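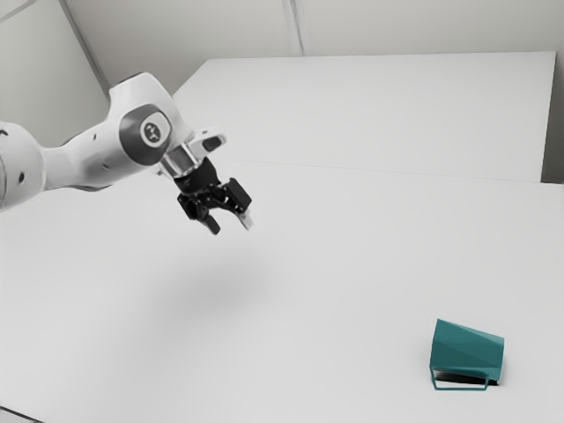
A simulated arm with its gripper open above a white tabletop, with a teal cup to the lower right.

Fladiteo is a software package for planning and testing the motion of robot arms in simulation. It joins a motion planner, a grasp planner and a small physics scene in one program, so that a full pick can be worked out on an ordinary desktop computer before any hardware moves. It was started by Anselmo Caldeira at Amaral, and version 2 came out on 20/12/2018.

Overview

A Fladiteo task begins with a scene file, which lists the arm, the gripper, the tables and walls, and the objects to be handled. The user names a target object and a goal, and the planner does the rest. First it proposes places where the fingers could close. It then throws out any grasp the arm cannot reach and looks for a path to one of those left – a surprisingly lively process to watch, as candidate grasps blink in and out around the object.

Grasp planning

The grasp planner, called Cinine, was written by Firdevs Yaman. It samples 200 finger placements per object by default and scores each one for contact area, finger clearance and distance to the table. Cups are a favorite test, and a wonderfully stubborn one. A cup on its side can be taken across the body or by the handle, but a handle resting on the tabletop leaves very little space for a fingertip underneath. Cinine handles this by checking the fingers against the table at every step of the closing motion, as well as at the final pose.

Motion planning

Paths are found with a two-way tree search, one tree growing from the arm's current pose and the other from the grasp. The result is shortened, smoothed and given a speed profile. The last stretch toward the object is always planned as a straight line along the direction of the gripper, and users can set its length.

Test scenes

The package ships with the Stollard set, a group of 1,375 tabletop scenes, expanded to 1,521 in the January update. Most are kept very plain, with pale walls and bare tables, which makes a failed plan much easier to trace. Colored objects are used so that the same scenes can also serve for testing simple perception code.

Limitations

Soft objects and liquids are not supported. Friction is set once per object, so a cup with a rubber base and a smooth body has to be entered as two joined parts.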